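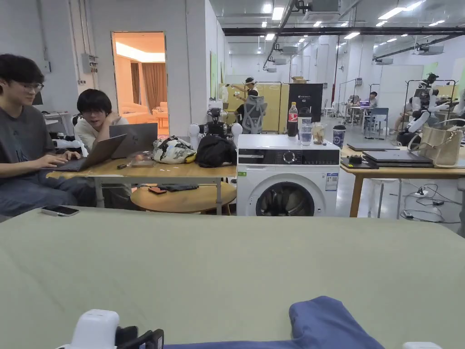 Two people working on laptops at a shared table.

4.3 Filing a gift or conflict disclosure

Use this section to enter a disclosure in Planilex on behalf of a city employee or elected official. You need a Filer or Clerk account. The Clerkham settings described here took effect on 2023-02-09.

1. Sign in and open Disclosures > New.
2. Enter the employee's ID and press Tab. The department and job title fill in on their own.
3. Choose Gift, Outside Employment or Vendor Relationship.
4. For a gift, type the value in whole dollars. Anything over 300 opens Form 37, and all fields on that form are required.
5. For a vendor relationship, pick the firm from the list. If it is missing, select Not Listed and type the full legal name.
6. Attach any letters or receipts as PDF files.
7. Click Submit and write down the receipt number.

Note: Drafts are kept until the end of May. Drafts left after that are deleted.

Caution: A submitted disclosure becomes a public record and cannot be edited. To correct one, file an amendment (section 4.5) and enter the original receipt number in the Reference box.

If the message "Error 283" appears, the employee ID is inactive. Contact Marwan Sfeir in the Clerk's office, extension 1890.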